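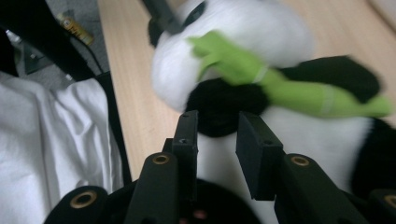

The panda, bamboo included, at the table in the back room.

Open Day at Sandier: An Afternoon Among the Stuffed

I went to the Sandier open day for the free coffee and the chance to look inside a building I have been driving past for years. It sits on the industrial road out of Taklow, between a tire place and a lot full of boats that never seem to go anywhere, and from the outside you would guess it made gaskets. It makes soft toys. It also repairs them, and on open days it lets people walk through in exchange for a signature and a visitor sticker that took some of my sweater with it when I peeled it off.

The tour was supposed to start at 2. It started when the woman with the clipboard gave up on a family still looking for parking, and off we went, a dozen adults and a handful of children who had been promised teddy bears and were shown, first, a wall of fabric rolls.

I liked the wall. Plush on the roll looks like something you would carpet a van with. The guide had us rub it in both directions, because it has a nap, like velvet, and every piece of an animal has to be cut so the fur runs the right way. Get one leg upside down and the whole creature looks as if it slept badly. She passed around a rabbit where this had happened. It did look tired. One of the children asked to keep it and was told it was needed for teaching, a fate I recognized from several of my own school projects.

Cutting is next door and it is loud. They stack the fabric face down and cut through the backing so the pile doesn't get chopped, and there is still fluff everywhere, in the light fittings, along the tops of the door frames, and by the end of the visit in my coffee. If you have allergies, take something beforehand. There was a sign about this, but it was hanging inside the cutting room, where it could only confirm your suspicions.

Then sewing, which was the quiet highlight. Everything gets put together inside out, so the benches are covered in what appear to be pale canvas socks with ears. You watch somebody turn one of these the right way with a blunt stick and a lot of poking, and a bear's face comes up out of its own neck. Two of the adults said "oh" out loud. I was one of them.

Stuffing took less time than I expected and was more violent. The filling comes down a hose, the animal goes over the nozzle, and a pedal does the rest. The children were allowed to press the pedal. The boy ahead of me produced a dog so firm it could have held a door open, and he was extremely pleased with it. The guide quietly pulled out two fistfuls before she closed the seam. How much stuffing goes where is apparently the main argument in the building: heads firm, bellies soft, and arms only half filled so they hang properly and can be slept on.

The back room is where the finished animals are, and where I spent longest. There's a light wooden table in there and gray carpet on the floor, and after the cutting room the carpet alone felt like a spa. The panda was my favorite by some distance. White fluffy head, rounded black ear, thick black arms, and a stalk of lime green bamboo lying diagonally across its chest, with leaves at the top end near the face. The stalk has pale stitched rings where the joints would be on real bamboo. I kept going back to those rings. A panda with a plain green stick would have been perfectly acceptable, and no child would have sent it back, but somebody sat down and decided the stick needed nodes.

I asked whether accessories like that are a nuisance, and got the kind of sigh you normally hear from plumbers. Anything an animal holds is something a child will pull. The rule of thumb I was given is to check the thing in its paws before you check the animal, and if you're buying one for a small person, give it a good tug in the store and ignore the looks.

The other advice I wrote down was about washing. Cold water, a pillowcase tied shut, no dryer, and brush the fur while it's still damp, in the direction it wants to go. I have a bear at home that went through a hot cycle in June and now has the texture of a bath mat. I described the symptoms. The guide's expression suggested I should prepare myself.

We finished in the shop, of course. The building has exactly one exit for visitors and it runs past the cash register. Prices are what you'd expect for things sewn by people you have just met, and there is a seconds bin by the door where the crooked ones go for less. The tired rabbit had a cousin in there. It is now on my bookshelf, one leg brushed the wrong way.

Practical bits, for anyone tempted:

The walk takes around 30 minutes on paper and well over an hour with children and a pedal.

The number 7 bus from the center stops across the road. Parking is mostly theoretical.

Coffee is free and comes from an urn. The cookies were gone before I got there.

Wear something you don't mind finding fluff on. I wore black, and on the bus home a stranger asked me what kind of dog I had.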